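Keeping Two Arms Honest: The Service Routine Behind the Akholm Dish Cell

The dish cell at Akholm has two arms, two grippers and one job. It picks up plates, mugs and cutlery from a small table and puts them down again in a set order. The cell has logged 2,946 cycles since February, and most of the hours spent on it have gone into the parts at the ends of the arms.

Kanaan, the integrator, wrote the first service plan. It called for a full check of both arms every 713 cycles. That interval was fine for the joints. It was far too long for the fingers, which lost grip on glazed rims well before the check came due. The plan now has a short routine at the start of each shift and a longer one on Saturday, when the cell is shut down anyway.

The short routine takes 30 minutes. Power is off for the first part. The technician wipes the finger faces with a lint-free cloth, looks for cuts along the inner edge and checks that each finger sits square in its holder. A finger that rocks under thumb pressure is replaced. Fingers are changed in pairs, even if only one is worn, so that the closing point stays centered. With power back on, each gripper is opened and closed 80 times with nothing in it, and the controller saves the motor current. A slow rise from one day to the next usually means dirt in the slide. A sudden jump means a bent finger or a loose screw.

The longer routine covers the joints and the calibration. Housing bolts are checked against their paint marks and tightened only where a mark has shifted. Both arms are then sent to a fixed pin on the table, first alone and then one after the other. If the two readings disagree, the table is checked before the arms. On two occasions a table leg had moved on the tile, and recalibrating the arms would have hidden the fault. 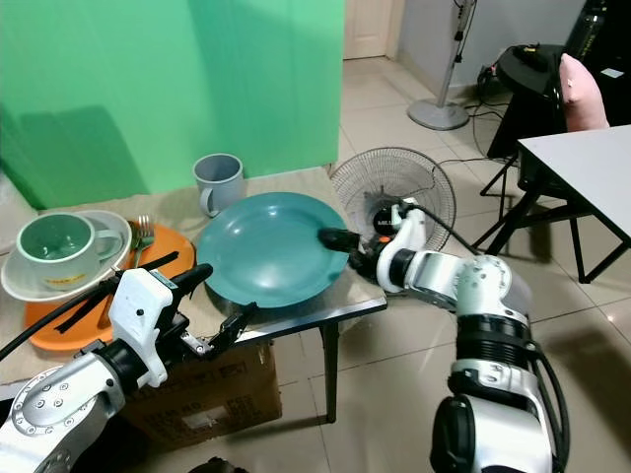
Cable routing is the item most often done badly. Keller supplies the arm cables with enough slack for full wrist travel, and the slack has to go somewhere. A loop that is too tight pulls on the wrist connector, while a loose one can catch on the table edge. The test is to put the arms in their working poses and look at the cables there, with one gripper closed in on the right rim of the teal plate and the other open just below its near rim. The cable arching back from the right wrist should keep its curve in that pose, and the one along the upper side of the left arm should stay out of the way of the fingers. Ties go on last, hand tight, with the tails trimmed flush.

Results are entered in Porkix, the maintenance log used on site. Each entry holds the cycle count, the current readings and the part numbers of anything replaced - free text is kept to one line. The next change planned is a softer finger pad, to be fitted to the right arm first and run for a full interval before the left arm gets one.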